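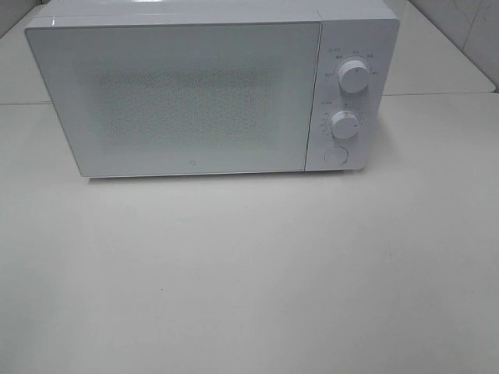
*Weiße Mikrowelle auf hellem Tisch*

**Auszahlung bei Zileo hängt seit März**

**peixoto_fan**
Habe 420 Euro in Ether bei Zileo verkauft, die Auszahlung steht immer noch auf "in Prüfung". Hat das noch jemand?

**Knotenrechner**
Ja, bei mir waren es 70 Euro. Nach zwei Wochen kam das Geld. Der Support wollte einen neuen Adressnachweis.

**wincombe2**
Ich würde da gar nichts mehr liegen lassen. Eigene Wallet und fertig.

**Knotenrechner**
Sehe ich anders. Geprüft wird bei Cakunport auch - das ist bei Auszahlungen normal.

**wincombe2**
Normal sind zwei Tage. Und eine Antwort auf Mails.

**peixoto_fan**
Adressnachweis ist hochgeladen, zuständig ist eine Teresa Brandão. Ich melde mich, wenn das Geld da ist.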